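Ticket 2135: Tag archive shows the same tag twice and drops older strips
Opened by: Shahla Naseri
Status: Waiting on reader

Hi there, and thank you so much for the comic, first of all! I've been reading the Plakbridge strips from the beginning (I'm a slow reader, so it's taken me since October) and the tag pages have started acting funny. When I click "Soggy Capes" I get 14 strips, then the "Older" link takes me right back to the first page. Also, the tag is listed twice under strip 11 – once with a capital C and once without.

I tried another browser and cleared my cookies, same thing both times.
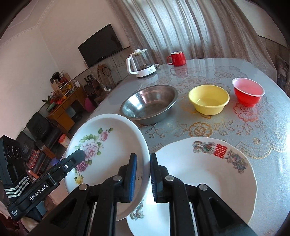 Kianoush Jafarzadeh
Site helper, Plakbridge Comics

Hello Shahla, and what a lovely thing to hear! You've found two problems, bless you. The double tag came over when we moved from the old host, which treated capitals as separate tags, and I've merged the pair this morning. The "Older" link is a bit more stubborn. Our archive plugin, Tandeck, keeps a saved copy of each tag page, and with 3000 tags in there it was still handing out the old ones. I've emptied the saved copies and page two loads for me now.

Would you mind trying it once more and telling me which strip comes up first on page two? It should be the one with the bus – if you still get the cape contest, write back and I'll pass it along to Roya Mahmoudi, who set up the archive.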